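November, bench 2, started 8:15 a.m.

Paper sizing trials, continued from the last entry. Question is still why the Farwood stock feathers with iron gall ink on one side and takes it cleanly on the other. Tiburcio thinks the sheets were dried against a felt that hadn't been rinsed. I think the gelatin was too cold when they went through the tub. Both could be true.

**Bath**

Gelatin from the Volico tin, soaked in cold water overnight, then warmed in the double boiler. Strength 20 g per liter. Total volume made up to 5 liters with filtered water. Alum added last, dissolved separately in a cup of the warm water, poured in slowly. It went cloudy for a minute and cleared with stirring. Last time I put the alum in dry and got strings, so the note on the wall chart needs changing. It still says dry.

Bath held at 39 °C by the glass thermometer. The dial thermometer reads high and should be retired. I have taped over the face so no one uses it by accident. The tape is Faustino's, I owe him a roll.

**Sheets**

Waterleaf from the Ibarra batch, made in the spring and left to cure in the flat file. Wire side marked with a pencil dot in the lower right corner before dipping. Weight before sizing is in the green ledger, not copied here. Controls were left unsized and put back in the drawer in a labeled folder.

Dipped one at a time, held by a short edge, down and out in a single motion. Drained from one corner until the drip broke up. Then between felts, light pressure only, boards and a brick. Felts were boiled beforehand this time, to take Tiburcio's theory out of the picture.

First few sheets came out with bubbles along the leading edge. Going in at a steeper angle fixed that. Two tore at the corner where I was holding them - wet waterleaf has almost no strength and I was rushing. Torn ones kept for the ink test, no reason to waste them.
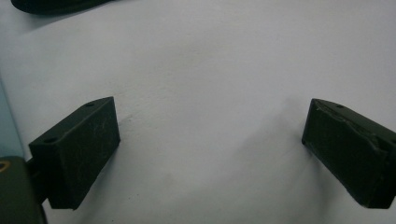
Drying was on the lines in the back, window closed, heater off. Sheets hung over the rope make a ridge in the middle that never presses out completely, so for the next run I want the horsehair cord from Bredano, which is thicker and covered. Faustino says cover the rope with split tubing and save the money. Will try the tubing on one line and compare.

Humidity in the back room was higher than I would like. Surface still felt tacky at noon. Left alone until 3:40 p.m., then into the press between clean blotters at low pressure. Blotters to be changed at the end of the day and again in the morning.

**Ink test**

Ran on the two torn sheets and one control, pressed dry with the warm plate so I wouldn't have to wait. Not a fair test of the final surface, only a check on whether the size took at all.

- Control, both sides: feathers at once, shows through to the back. Expected.
- Torn sheet A, felt side: clean line with the pointed nib, slight spread with the broad nib.
- Torn sheet A, wire side: same as felt side as far as I can tell with the loupe.
- Torn sheet B, felt side: clean.
- Torn sheet B, wire side: clean except for a patch near the tear. Probably fingers.

So with warm size and boiled felts the two sides behave alike. That does not separate the two causes, I changed both at once. Should have run one set with the unrinsed felts. Tiburcio pointed this out before I did. There are enough sheets left to do it properly: cool bath with boiled felts, then warm bath with the old felts, everything else the same.

**Other**

Hydrometer is missing from its case. If you have it, put it back.

Leftover size was strained and put in the refrigerator in the tall jar. It will keep a few days. Sniff it before reheating.

The order for the exercise books is nearly 700 sheets and all of it has to be writable on both sides, so I don't want to start production sizing until the felt question is settled. Faustino wants to start on the lightweight stock in the meantime. Fine with me, as long as it is logged separately and the bath temperature goes in the ledger for every refill.

Blotters changed 5:30 p.m. Sheets flat, slight cockle on the long edges. Press tightened a quarter turn and left overnight.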